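**Sikton wants "smart" trash bins. Does anyone live somewhere that already has them?**

Our town is voting in March on 100 sensor bins from a firm called Eseck. They tell the depot when they're full. Ours currently do this by falling over. Is it worth the money, or is it a gadget with a lid? I rent, so I'd like arguments that work on people with driveways.

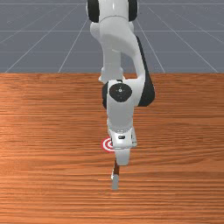

The flyer says pickups would drop from 9 a week to 4 downtown, and that's all the flyer says. It has a lot of leaves on it.

*posted by tramstop_lou, Dec 16, 2025*

---

**Kristaps Org**

We have them in Skerovberg. They work fine, on the streets where someone reads the alerts.
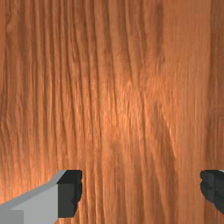
Ask who pays for the data plan once the trial ends. Ours cost nothing for 21 months and then cost plenty, and the meeting where we learned this was a long one. I spent it studying the table, which had wavy grain running the whole length of it in orange-brown, and I could still draw it for you. Get the yearly fee in writing before the vote.

Other things I'd bring up:

- Whether the trucks' routes will change. If the driver goes past every bin anyway, you've bought a very informed bin.
- Who owns the fill data. Navickas Haulage kept ours, and the town had to ask nicely for it.
- What happens in snow. A sensor under a foot of it reports whatever it likes.

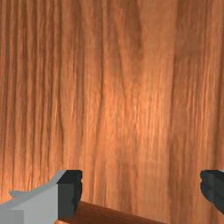 - Whether the old bins stay until the new ones are proven. Ours went first. It was a memorable summer.

---

**binthere**

just put more bins out. we did that and it was fine

---

**maple_and_5th**

Depends on the size of the town. In a small one the guy on the truck already knows which bins fill up, so go talk to him. For the driveway people, bring up overtime costs and leave the planet for the second paragraph.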